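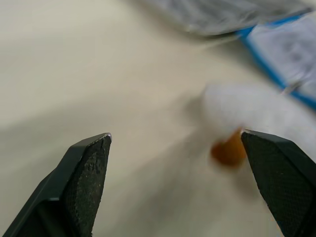 Siham Slaoui writes that she ordered from Kundeck Bakery in June and her sweet buns were hard the next morning. Can they be saved?

Yes, usually. Sprinkle a little water on the bun and warm it in the oven for three minutes. Eat it the same day.

Do you deliver to Drunavier?
We do, for orders of more than 40 pieces. Smaller orders can be picked up at the shop.

Can I freeze donuts?
Plain ones, yes. Glaze becomes sticky when it thaws, so please freeze them without it.

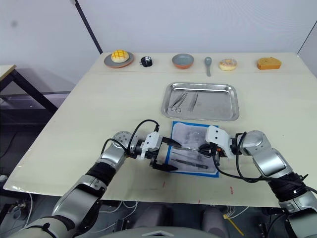
Heiðrún Lund

How should I keep sponge cake?
Wrap it well and leave it at room temperature – the refrigerator makes it dry.

Do you take back cake boxes?
Yes, if they are clean and not bent.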